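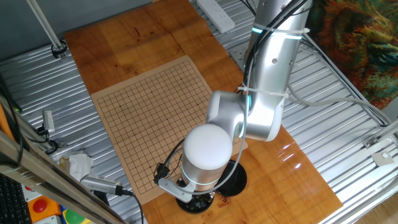
Oltport: Brettspiel ja, Abwasch eher nicht

Oltport, 2023-09-12. Wer wissen will, ob Maschinen endlich den Haushalt übernehmen, bekommt bei Plostevum eine ehrliche Auskunft: noch nicht, aber Go ginge vielleicht. Die Werkstatt im alten Brinkmann-Bau arbeitet seit Juli mit einem mehrgelenkigen Roboterarm, der Spielsteine auf ein Gitter aus feinen Linien setzen soll. Das Projekt heißt Reda und gilt im Haus als Vorübung für Handgriffe, die in Küche und Laden täglich anfallen, etwa Gläser einräumen oder Regale auffüllen.

Ein Go-Brett ist dafür ein dankbares Übungsgelände. Die Schnittpunkte bleiben, wo sie sind, was man von Socken nicht behaupten kann. 500 Steine soll der Arm bis zum Winter am Stück ablegen, ohne dass einer verrutscht. Danach will Plostevum drei Aufgaben aus dem wirklichen Leben angehen: Besteck sortieren, Dosen ins Regal stellen, ein Geschirrtuch falten. Die Reihenfolge entspricht dem erwarteten Ärger.

Vor allem das Geschirrtuch bereitet Sorgen. Stoff liegt bei jedem Versuch anders da, und was eine Ecke ist, muss die Maschine jedes Mal neu herausfinden. Der Oltporter Einzelhandel verfolgt die Sache trotzdem mit Interesse. Ein Getränkemarkt hat schon gefragt, ob man so einen Arm auch samstags mieten könne. Man kann nicht.

Bei Plostevum rechnet man frühestens in drei Jahren mit einem Gerät, das im Laden unbeaufsichtigt einräumt. Für Privathaushalte nennt die Firma vorsichtshalber gar kein Datum. Auch der Abwasch in der Teeküche bleibt bis auf Weiteres Handarbeit, der Dienstplan dafür hängt neben dem Kühlschrank.

Beim Werkstattabend in der kommenden Woche wird Reda öffentlich vorgeführt. Der Eintritt ist frei, Go-Kenntnisse sind nicht erforderlich.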